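Search this site Go

Filed under: Email & Ads

Cletora drops its free list size

From 9 August 2021, free Cletora accounts can hold 200 contacts. Paid plans still start at 4000. Export your list first if you are over.

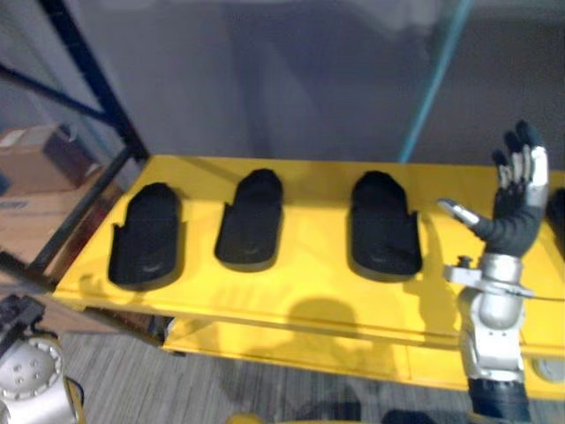

Yellow tray with black foam inserts.

Sason sellers can move sign-up forms across in the ad settings.

Comments (2)

gornow_shop: Does the limit count unsubscribes?

tess: Mine did. I cleared 16 old ones.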